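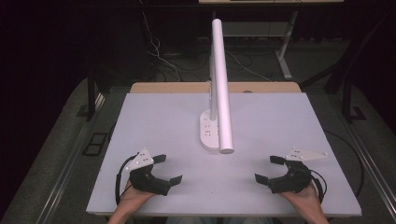
The Lowther Manipulation Project is a student project in robot learning, run each spring as part of a two-term course in automation at Lowther. Students teach a robot to handle common household and office items by doing the tasks themselves with hand-held grippers and recording the motion. A typical early task uses two grippers, one in each hand, and a single object such as a white desk lamp, set near the middle of a pale board. Reflective spheres on a marker plate on top of each gripper belong to the tracking setup, and students learn to keep the plates in view before they record anything that counts toward the course.

History

The course was started by Nuria Garrido, who had taught an evening class in machine control and wanted something with more bench time. The first group worked with one gripper and a set of wooden blocks. Two-handed work was added the next year, when Ferhat Kocabaş rewrote the lab manual and dropped the block exercises. The recording software, called Peketti, was written by former students and is still kept up by them - the current version was released in April.

Course work

Students work in pairs. One handles the grippers while the other runs the recording station, and they trade places after each set. A set is made up of 80 recordings of one task with one object. Recordings are checked by a second pair, and any with a dropped object or a lost marker are thrown out and done over. Most pairs need more than one session to finish a set.

The objects are grouped by difficulty. Lamps and power strips are in the middle group, cups and boxes are in the first, and cloth is left for the last weeks of the second term.

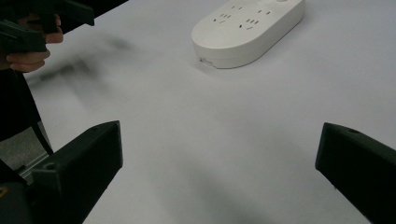 Do students need to know how to program before they join?

Basic Python is enough. The first three weeks cover the rest, and pairs are usually set up so that one member has some coding background.

Data set

The recordings are collected in a shared set named Nustach. At the end of the last course year it held 2,435 accepted recordings of 106 tasks, and the goal for the present year is 3,000. Each entry lists the task, the object, the pair who made it, and the pair who checked it. Maximiliano Herrero manages the set and decides which tasks are retired.

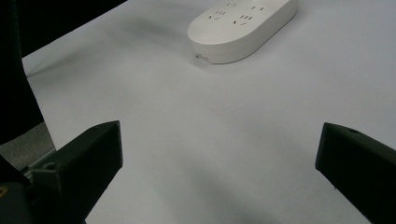

A power strip on the white tabletop, with the gripper fingers spread wide.

Assessment

Grades are based on the recordings, a written report, and a final trial in which a robot arm trained on the pair's own data attempts one task ten times. The trial is held on a Friday and is open to other students. A low score in the trial does not fail a pair if the report gives a sound account of the errors - Felista Mabula, who grades the reports, has asked for longer error sections in recent years.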